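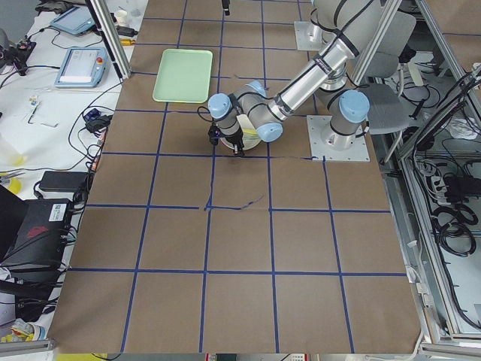 Ticket 44: Tape grid out of standard on two-arm table

Support > Cells > Placement and marking

Opened Wednesday, September 4, 2019
Site: Tsolakis
Procedure: Truvow table setup, section 6
Status: Closed with actions

Reported fault: placement offsets differ between runs when the start cell is read off the tape. Operators record tray and plate positions by grid cell. Section 6 requires each line to be straight, unbroken and stuck down along its full length.

Check 1. Wrist view, tray in the upper left. One vertical line is broken below its upper crossing, with a gap of bare surface before it starts again. A small flap stands up at the next crossing along. Both count as defects under section 6.

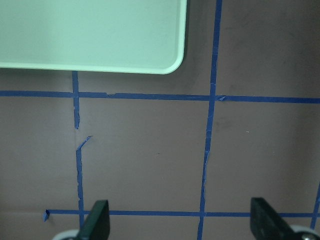 Ondar support replied that tape should never be the position reference in the first place. Record the pose from the controller and use the grid only to help a person put things back by eye. A lifted end is still a defect, as a finger closing low can catch it.

Check 2. Start position for the cutlery task. The plate overlaps a line, so "cell" alone does not fix where it is. The log entry gave the cell and no offset.
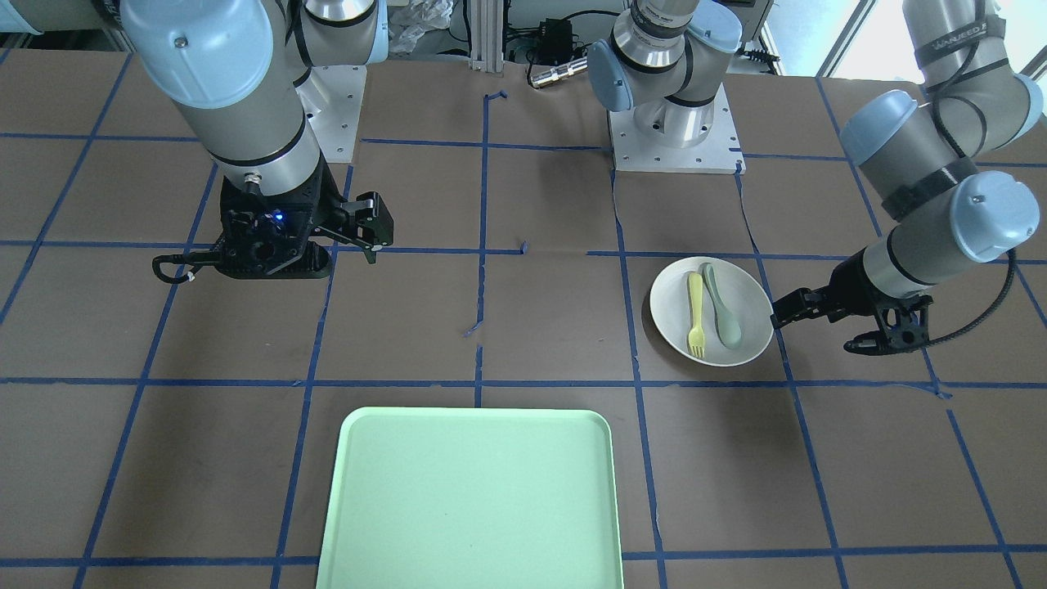
Plate with fork and spoon, left gripper open beside the rim.

Check 3. Side bench. Section 4 asks for pendants on their hooks and hand tools in the drawer before either arm is enabled. A pendant and a hex key were on the bench. Raised as a separate action.

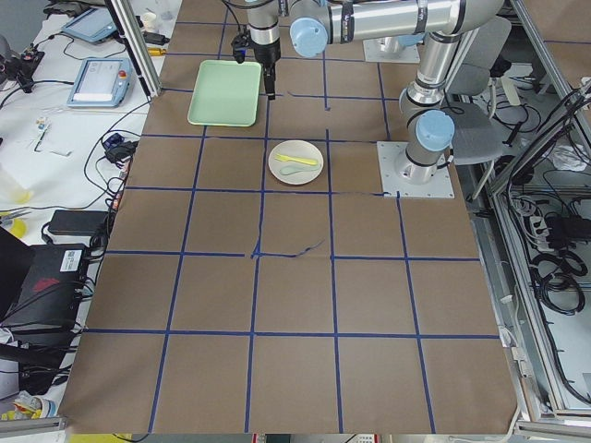 RESOLUTION

1. Strip and relay all broken lines. Cut ends square.
2. Log plate and tray by controller pose, plus cell.
3. Clear hand tools from the bench before enabling.
4. Recheck in November.

Runs logged by cell only are to be marked as such and left out of the Fetach comparison.

Shares: 6
Comments: 2

Does section 6 apply if the paper is changed weekly? We relay ours each time and the lines are never quite square.

Yes, it applies. Use a steel rule, and check the diagonals before you sign the sheet.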